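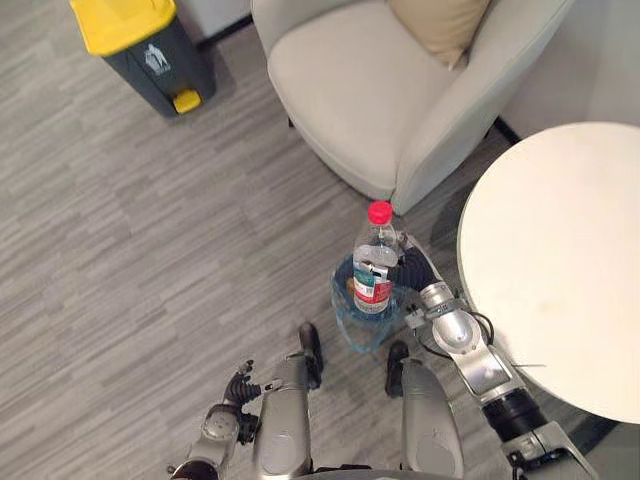
A clear plastic water bottle with a red cap, and a blue bag beneath it.

Dillura opens its second guest house, in the heart of Carnside

1st June

Dillura, the small family of guest houses that began life above a bakery, is very happy to announce that its second address is now open to travellers in Carnside. The new house is on Pimentel Street, a short and pleasant walk from the railway station, and it offers 30 beds across 8 rooms, from a snug twin at the back to a large family room under the roof with a view over the chimney pots to the river.

The building will be familiar to many people in the town. It spent most of its long life as a draper's shop, with the owners living upstairs, and we have kept as much of that character as we could. The wide front staircase is still there (it creaks on the fourth step, and we have grown fond of it), and so are the tall shop windows, which now give breakfast guests a fine seat for watching the market set up. Work began in January, and the paint in the hallway was barely finished when our first visitors rang the bell.

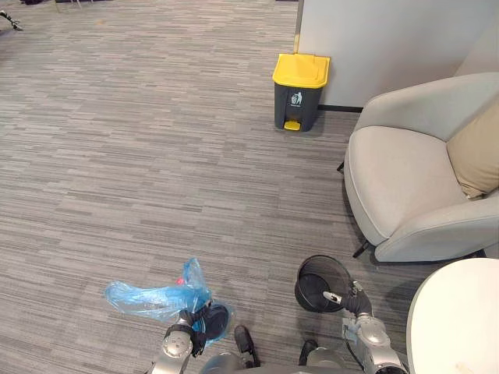 Every stay includes bed linen, towels, a cooked or cold breakfast, and as much tea as you can reasonably drink. There is a guest kitchen on the first floor for those who like to make their own supper, a drying room for walkers coming down off the hills, and a locked shed in the yard with space for bicycles. Well-behaved dogs are welcome in 3 of the rooms, and we ask only that you let us know when you book so that we can put a blanket out.

Bookings for the new house are handled through Trekomix, the same reservation service our regular guests already use, so anyone who has stayed with us before can sign in with their usual details. The system holds a waiting list as well, and it is well worth joining it for the summer weekends, which do tend to fill up early. Nearly 357 people had asked to hear from us before the doors opened, and we would like to thank each of them for their patience and for the many kind messages.

Guests who book directly for three nights or longer before the end of the season will have a packed lunch made up for them on one day of their choosing, with bread from the bakery where it all started. Reception is open from early morning until late evening, and later arrivals can be arranged if you telephone ahead. Travel writers and local groups who would like to look round the house are warmly invited to get in touch with the Dillura office in Carnside, where the kettle is usually on.

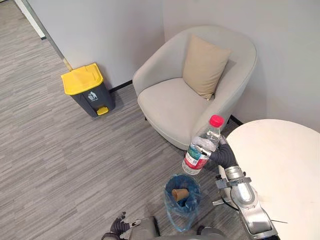 Water bottle above a small blue wastebasket.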